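Donddale Community Help > Local Events > Tech and Making

What do visitors get to do at the Akolgo robotics open day?

Posted by Aba Asamoah, October 20, 2026

I'm taking my two nephews to the open day at Akolgo in Donddale. The flyer says there will be a robot arm demonstration and "simulator stations," and nothing else. Is it worth the drive if you don't know anything about robots? Do you have to book the demo separately? One of the boys gets bored if he can only watch.

2 replies

Ewurabena Boateng
I went to the one in February. You sign in at the front desk and they give you a time for the demo, so go there first. My number was 103 and the groups were 14 people each, so I had a long wait. The real arm is behind a screen and only staff run it. It sorts parts into trays and they stop it now and then to take questions. The simulator stations are in the next room — that is where the kids ended up. You get a controller and move a simulated arm yourself. Parking is free behind the Elex building.

Dzifa Bawa
its ok. bring snacks, the machine only takes coins

Theda Thiele
Adding to what Ewurabena said about the simulator. The program is called Plendatine and you can switch it to the view from the gripper, which takes some getting used to. You look out over the two fingers and judge the gap by eye. Young kids usually do better with the wide view, so ask for that if yours get frustrated. Room 243 has the most stations. Turns are short when it's busy, but you can line up again.
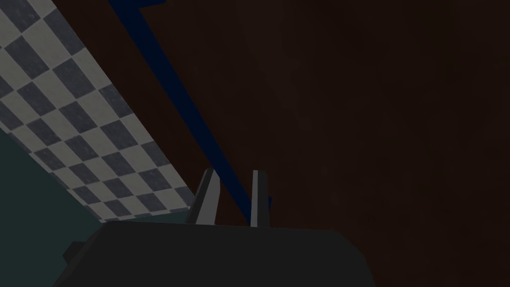 Filed under: Open days and demonstrations

The gripper view in the simulator has the two fingers standing up from the dark housing, with nothing held between them. It's fairly dim, and the light squares of the checkered strip on the left are the easiest thing to steer by. I told my daughter to keep an eye on those when she turned the arm and to go slowly. Staff will reset it for you if you get lost.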